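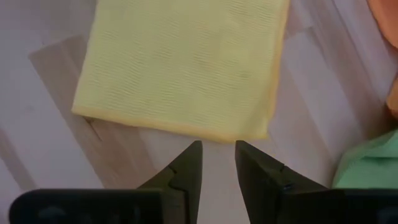

Gripper comparison, bench 2, March
Entry by J. Dunbar. Copies to A. Ezzat and S. Danzer.

Purpose: to compare the pointed black fingers with the Hirkon flat pads on folded cloth, using the same arm, wrist camera and controller for both.

Set-up. The yellow ribbed cloth was laid folded on the wooden bench top, and the approach was made to the lower hem with the fingers open. The hem shows as a darker band in the wrist view and was adopted as the grasp target. The controller was the Orken unit, with grip force limited to 5 N and a dwell of 700 ms before lift.

Pointed fingers. Of 211 attempts, 188 ended with the cloth clear of the bench. Most failures occurred when the tips closed over the fold and took the upper layer only. The cloth then opened out during the lift and had to be refolded by hand.

Flat pads. Not yet complete. The pads arrived from Mosbridge with the wrong screws, and Mr Danzer has requested replacements. No figures are to be quoted until the full set has been run.

Camera. Exposure was fixed for all attempts. The housing takes up the bottom of the view and is out of focus; Mr Ezzat proposes masking it before the hem detector is run again. The shadow to the left of the cloth was twice detected as an edge.

Outstanding: check finger alignment at 2000 cycles, and repeat with the hem turned away from the gripper.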